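Handheld grippers with marker plates: tracking drops out when I reach into a bin

3 min read

I'm building a pair of handheld grippers in our shared workshop, one for each hand, black bodies with a triangular marker plate on top of each so the overhead tracking can follow them. The idea is to record myself doing small pick-up jobs and later get a cheap arm to copy the moves. I'm having a brilliant time with it!
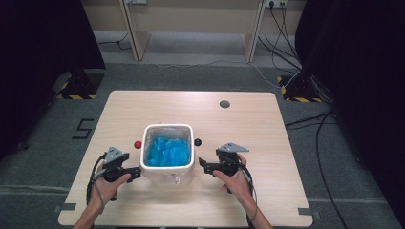

My trouble starts when I go from picking up a ball off the table to putting it in the bin. Out in the open the position is lovely and steady. As soon as I tip my wrist to get over the rim, one of the plates vanishes from the tracker and comes back a moment later in slightly the wrong place, so the recorded path has a nasty jump in it. It's worse on the left. I've got 30 recordings from February and almost half have at least one jump.

Things I've tried: brighter lights, a slower reach, wiping the plates. The tracking software is Brinemeo, left on its normal settings. Jaws are driven through a Soltetti board and they behave perfectly, open and close every time. Do I need bigger plates, or is it something in the software?

3 answers

Answer 1 (accepted)

Love this, I went through exactly the same stage with mine. Before you print anything bigger, look at the angle. A flat plate that faces straight up is fine until you roll your wrist, and then your cameras are looking at it nearly edge on. I put a wedge under each of mine so it leaned back towards me a bit, and most of the jumps went away in one evening.

Then check the cables. Mine ran down my forearm and tugged the gripper round whenever I stretched, so I was twisting far more than I thought. A loose loop near the wrist and a soft strap further up sorted it. Leave more slack than looks sensible! If your left is worse, compare the two cable runs first.

For the recordings you already have, don't bin them. If the gap is short you can cut out the bad stretch and fill across it from the good points on each side. I wouldn't do that right when the jaws are closing though – that's the bit your arm most needs to get right, so do those again.

Answer 2

Check your baud rate. I had a Bukhari board that did this until I put 1000 in the buffer box.

Reply from asker: Thanks, but the jaws and the tracking are on separate computers, so I don't think that's it. I'll have a look anyway.

Answer 3

Agree with the wedge. Also worth redoing the calibration with the bin in place and holding the plates at the height you really work at. I'd only ever calibrated flat on the table and was off by 2 cm above the rim.

Slightly off topic, but has anyone fitted the little Wedico truck servos to jaws like these? They look about the right size and I've got a drawer full.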